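Brirkville Notebook

May 31, 2024

Re-routing the gripper cables on the two-arm cell

I put this off since January and finally spent two evenings on it. Writing it down mostly so I have the steps next time, and because two readers asked how I keep the bedroom setup running between sessions.

For anyone new: the cell is a pair of arms on one base, parked at the foot of a bed in the back bedroom of the Midwood house. It does household pick and place. Small cloth items, pillows, books, whatever ends up on a bed. The arms run from a Soylu controller that sits on a shelf out of reach, and everything gets logged to the desktop in the next room. The job log stood at 3,394 runs when I shut it down to start this work.

The fault was a dropout on the right gripper. The arm would carry on through its motion and the gripper would stop answering, usually with the wrist turned well over to the left. The controller calls this error 724, and the manual has one line about it, which says to check communications. It would clear on a restart and then come back an hour later, or the next day. I lost a lot of time on the software side before I looked at the wiring.

What I should have done first was hold the arm in the bad pose and move the cable by hand. With the wrist turned over, the cable was pulled tight between the connector at the gripper and the first clip on the arm. Any more rotation and the connector itself was taking the load. Wiggle it there and the status light on the controller went out. Let go and it came back. So, one tired connector and a cable run that was too short for the range I had been asking of it.

Here is what I did, in order.

Power down at the controller, then at the wall. Both arms need to be in the rest pose before you do this. Mine hold position on brakes when the power goes, but the gripper jaws go slack, so take anything out of them first.

Photograph the existing clips before removing them. I didn't do this the first time I had the cables off and I paid for it.

Take off the clips from the wrist down. I have three on each arm. Leave the bottom one for last so the cable doesn't drop its whole weight on the connector.

Unplug at the gripper end. The connector has a small locking collar that needs a quarter turn. It feels like it wants to pull straight off, and it will, once.

Check the pins with a light. On the right one I found a pin leaning over slightly and some wear on the collar threads. I replaced the whole cable. The spare came from the parts counter in Studivstead and was a bit longer than the original, which suited me fine.

Run the new cable with the arm in its worst pose. This was the real lesson. I had always dressed the cables with the arms at rest, because that is how they are sitting when you walk up to them. At rest everything looks generous. Put the wrist at the far end of its travel, leave a loop that is still loose there, and only then set the first clip. 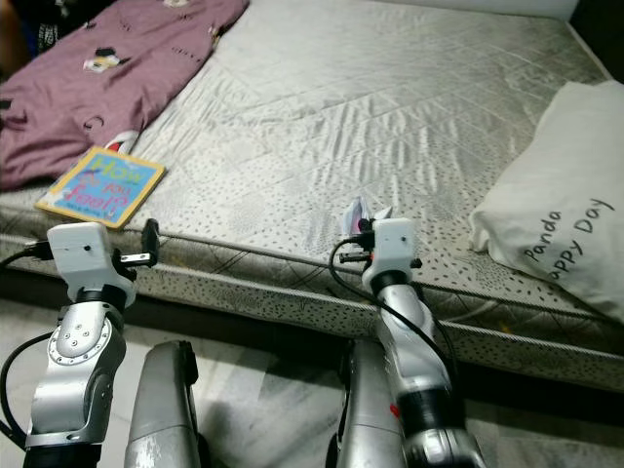 The trouble with a big loop is that it has to go somewhere when the arm comes back. Too big and it drags over the mattress, catches on a pillow corner, or gets between the gripper and the thing it is meant to pick up. Too small and you are back to error 724. I ended up taking the first clip off, jogging the arm, moving the clip about a finger's width, and jogging again, more times than I want to admit. Ten percent speed the whole way, one hand near the stop button.

The left arm had shown no faults, but I did it too. The left cable was the same age and I already had the tools out. Its connector looked clean, so I kept the old cable and only moved the clips to give it more slack at the wrist.

While everything was off I went over the rest of the checks I normally leave for the end of the month.

Jaw screws. The left gripper was fine. The right one had a screw that took nearly a half turn to snug up. I don't use thread locker on these because I swap fingers too often, so they just have to be checked.

Finger tips. Wiped with alcohol and a lint-free cloth. Lint builds up on them when most of what you handle is fabric, and grip on thin cloth gets noticeably worse before you can see anything wrong. I wipe them every 70 runs now. It used to be whenever I remembered.

Flange bolts. Checked with the torque driver, all good, no movement since the last time.

Base position. The floor in that room is tile, and I was worried about the base creeping. I have tape marks down and it was still on them, but I cleaned the tile and the feet anyway. A base that has shifted a little doesn't give you an error. It gives you grasps that land slightly short and a wasted afternoon looking at calibration.

After that came the restart. Controller on first, wait for it to settle, then release the brakes one arm at a time. I ran the homing routine twice and compared the numbers, which matched. Then the gripper open and close test, 10 cycles each side with the wrist straight, and again with the wrist turned all the way over in both directions. The second part is new. My old test only worked the grippers with the wrists straight, so it passed every single time while the fault was sitting right there.

Touch-off on the bed edge was next. I use the border of the mattress as a rough height reference before a session. It is soft, so it's no good for anything precise, but it tells me if something is badly off. Both sides came out where I expected. After that I went through the proper calibration with the board, which took the rest of the evening and isn't interesting enough to write up.

I have been running it for four days since then with no dropouts. I'm not going to call it fixed until it has gone a month, because the old fault once stayed away for nine days and I got very pleased with myself. But the light on the controller stays on now when I grab the cable and bend it about, and it didn't before.

A few things still on the list. The clips are the hard plastic kind and I would like softer ones that let the cable turn a little inside them. I want to try a short sleeve over the first stretch of cable on each arm, so that when it does brush the bedding it slides along and doesn't snag. And I need to order another spare, since the one I had is now on the right arm and the Studivstead counter only had the one.

If you have the same controller and are chasing the same error, turn the wrist over and bend the cable before you reinstall anything. I reinstalled the driver twice.

Next post will probably be the calibration board, which has started to warp - the humidity in that room is not great and I made it out of the wrong stuff.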